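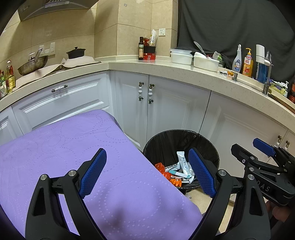
Chiamaka Nwachukwu objected, when the draft protocol went round, that a fixed time limit would reward teams who hurried the grasp and dropped the item afterwards. The limit was therefore removed, and each trial in the Grelside student project now ends when the operator opens the fingers over the target or gives up.

Figure 3. Two hand-held grippers at a table with a purple cover, in a kitchen. The blue pads of the nearer gripper face each other across the open gap.

3.2 Recording procedure

Students worked in pairs, one operating and one keeping the log. Each pair was allotted 12 trials per task, and 976 trials were logged by the end of November. Of these, 200 were set aside for testing before any model was trained. The split was made by pair, so that no operator appears in both sets.

Bisgaard's earlier class used a single gripper and a bare bench (Bisgaard, Section 4). We kept his log sheet but added a column for the hand used. Entries with this column blank were dropped. Training on the remaining trials is described in Section 3.3.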